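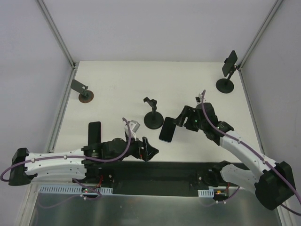 Old phones in the kitchen drawer

Dear readers of the Studness letter,

In the spring we asked you to look in your drawers and tell us which telephones are sleeping there. I want to thank everybody who answered. We received 545 replies, and together you have 1,134 phones that are not in use any more. I had expected a smaller number. One family in Haslam has 29 of them, because the grandfather repaired phones as a hobby and he could not throw away any.

Many of you wrote why you keep the old phone. The most common answer was the photographs. People are afraid that the pictures of a child or of a dog will disappear, and they do not remember the code any more. Others keep the phone as a reserve if the new one falls in the lake. Mervyn Garside wrote to me that he keeps his for the alarm clock only, and it has woken him every morning for nine years. I think this is a good use and I will not try to collect it.

For the rest of you, the collection is in September. There will be a box at the library in Haslam and another one in the Trukum shop, next to the bottle return. The exact days come in the next letter. Chargers and cables can go in the same box. Please do not put in loose batteries, and if the battery of your phone has become thick or the back cover does not close, do not charge it and do not bring it to the box. Take it to the counter in Drenent, where they have a separate container for these.

Before you bring the phone, please do the following. Charge it for one hour and see if it opens. Copy your photographs to a computer or a memory stick, and look that they really are there. Sign out of your accounts, then choose the factory reset from the settings. Last, take out the SIM card and the memory card – the small cards are very easily forgotten, and last year we found a whole cup of them.

If the phone does not open at all, you can still bring it. You can also come to my table at the library when the boxes are out, and we will try together with different chargers. I have a good bag of old ones, also with the round pin.

We would be happy with 500 phones. If you have a neighbour who does not read this letter, please tell also him or her.

With kind greetings,
Tyyne Keskinen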